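"흡입구 온도 34도, 노출 시간 8분" — 숙박시설 공기 전파 감염을 추적하는 법

최종 수정: 4월

홍역 바이러스는 감염자가 자리를 떠난 뒤에도 실내 공기 중에 한동안 남는다. 같은 공간에 있었던 사람을 찾아내는 일은 그래서 접촉자 명단만으로 끝나지 않는다. 환기역학을 전공하고 현재 터너 연구소에서 실내 공기 전파 모형을 다루는 압둘라흐만 움베이(Abdul-Rahman Wumbei) 연구원을 화상으로 만났다. 그는 지난해 타수드콤(Tasudcombe)의 한 중형 호텔에서 수행한 추적가스 실험의 책임자였다.

실험 목적을 묻자 그는 범위부터 한정했다. "바이러스를 직접 다룬 연구가 아닙니다. 무해한 추적가스를 객실과 복도에 방출하고 농도 감쇠를 측정했습니다. 감쇠 곡선에서 환기율을 구하고, 그 값을 감염 확률 모형에 넣습니다. 모형의 출력은 어디까지나 조건부 추정치입니다."

측정 대상은 객실 12개였다. 객실마다 침대 높이와 문 옆, 배기구 아래에 센서를 두었다. 추적가스로는 이산화탄소를 썼고, 기록은 1초 간격으로 남겼다. 초기 농도는 배경보다 800ppm 높게 맞췄다. 방출은 8분간 지속한 뒤 중단했다.

"침대 높이를 고른 이유는 단순합니다. 투숙객이 객실에서 가장 오래 머무는 위치입니다. 천장 근처 농도만 재면 호흡 영역의 노출량을 잘못 계산하게 됩니다."
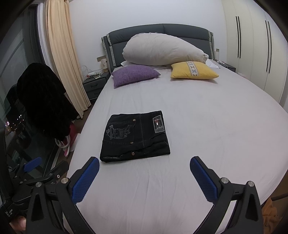 복도는 완충 공간이 아니었다

결과 가운데 그가 가장 먼저 꼽은 것은 복도였다. 객실 배기팬이 꺼져 있고 문이 닫힌 조건에서도 문 아래 틈을 통해 추적가스가 복도로 이동했다. 복도 쪽 압력이 객실보다 낮게 유지된 층에서 이동량이 컸다.

"설계 도면에는 복도가 양압으로 표시되어 있었습니다. 실측하면 층마다 달랐습니다. 필터 교체 주기가 지난 급기 장치가 있었고, 계단실 문이 열려 있는 시간도 영향을 줬습니다. 도면 값으로 계산했다면 복도 노출은 0에 가깝게 나왔을 겁니다."

온도도 변수였다. 제목에 쓴 34도는 옥상 외기 흡입구에서 기록된 값이다. 이 호텔의 제어 장치는 외기 온도가 설정값을 넘으면 냉방 부하를 줄이기 위해 외기 도입량을 최소로 낮추도록 되어 있었다. 재순환 비율이 올라가고 신선 공기의 양은 줄어든다. 움베이 연구원은 이 구간의 자료를 따로 분리해 분석했다고 말했다.

자료 처리에는 공개 소프트웨어 젬게이트(Zemgate)를 사용했다. 감쇠 곡선의 초기 구간은 혼합이 불완전하기 때문에 회귀에서 제외했다. 어디까지를 초기 구간으로 볼 것인지는 연구진 안에서도 의견이 갈렸다. 공동 저자인 이네세 파유(Inese Paju)는 객실별로 기준을 달리 잡자고 했고, 최종 원고에는 두 방식의 결과가 모두 실렸다.

파유 연구원은 서면 답변에서 이렇게 썼다. "일괄 기준은 재현하기 쉽지만 욕실 배기가 강한 객실에서 환기율을 과대평가합니다. 객실별 기준은 그 편향을 줄이는 대신 분석자의 판단이 들어갑니다. 독자가 차이를 직접 비교할 수 있어야 한다고 보았습니다."

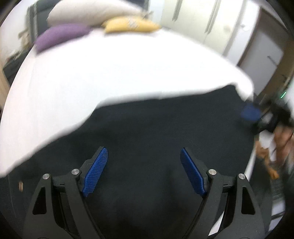
서로 마주 기울어진 두 손가락 끝의 파란색 패드. 표면에 작은 돌기가 격자로 나 있다.

백신 접종률이 높으면 환기 조사의 의미가 줄어드는지 물었다. 움베이 연구원은 두 항목을 같은 식 안에서 설명했다. "접종률은 감수성자의 수를 결정하고, 환기율은 감수성자 한 명이 흡입하는 양을 결정합니다. 홍역에서는 앞의 항이 훨씬 큽니다. 환기를 개선한다고 접종을 대체할 수는 없습니다. 다만 접종 연령 이전의 영아처럼 접종으로 직접 보호할 수 없는 사람에게는 뒤의 항이 남습니다."

후속 측정은 디엡(Diệp) 여객터미널 대합실에서 진행할 예정이다. 층고가 높고 출입문이 상시 개방되어 있어 단일 구역 모형을 적용하기 어렵다. 그는 다구역 모형의 경계 조건을 아직 확정하지 못했다고 했다. 출입문을 통한 기류가 풍향에 따라 뒤집히는 점이 문제로 남아 있다.

댓글 3개

공조기사K
외기 댐퍼 최소 개도가 몇 퍼센트로 잡혀 있었는지도 써 주셨으면 합니다. 34도에서 최소로 떨어졌다는 것만으로는 비교가 안 됩니다.

mirae_lab
이산화탄소를 추적가스로 쓰면 재실자 호흡이 섞이는데, 측정 당시 객실이 비어 있었나요? 본문에 없네요.

솔방울
문 밑 틈은 생각도 못 했습니다. 복도 압력은 어떤 장비로 재는지 궁금합니다.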